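Saturday, Prusholm

Rain gauge read at 7:10. Overnight total 3 mm, all of it before midnight going by the chart. Well level down again, second week running. I have moved the reading to before breakfast so that the pump at Druststead is not yet drawing when I drop the tape.

The meter on the garden line stood at 2,034 liters. Last entry was 1,194, so 840 used, most of it on the beans. The drip line on the north bed is the likely culprit. The emitters near the valve run hard and the far ones barely weep. Kalliopi Grgić thinks the pressure regulator is set too high for tubing of that bore and she may be right. She wants a second regulator at the split. I would sooner try shortening the run first — it costs nothing but an hour and a few end caps. 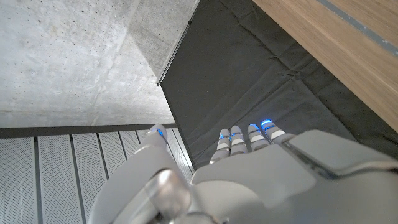
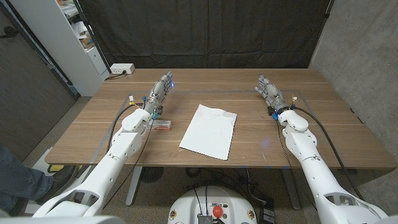
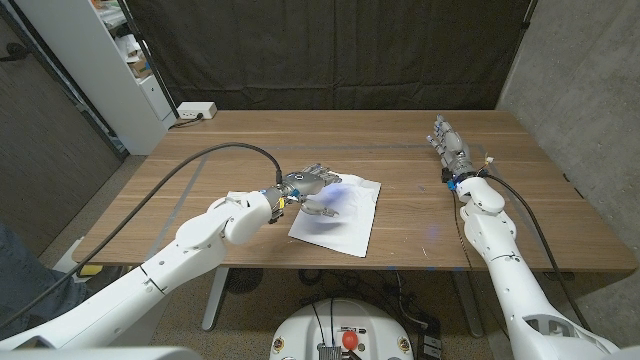

Same day, evening

Shortened the north run by four meters and capped it. Opened the valve at 6:30 and set jars under the first and last emitters for twenty minutes. First jar 767 ml, which is absurd for one emitter and means the barb is leaking into the jar as well. Replaced the barb. Did not repeat the test, light going.

Muireann Ó Ceallaigh telephoned about the soil samples. The lab wants them air-dried and sieved before posting, and mine went into the bags damp. Will redo the two from the lower bed. The clay there takes days to dry on a tray, so nothing goes off before the middle of the week.

Ordered: end caps, a roll of thread tape, one regulator (Hodžić, the cheaper model — Kalliopi can have her experiment after all). The Plurkik timer is still losing four minutes a day. Reset it at 9:00 and wrote the offset inside the lid.

Mulch the beans tomorrow if dry. Check barb.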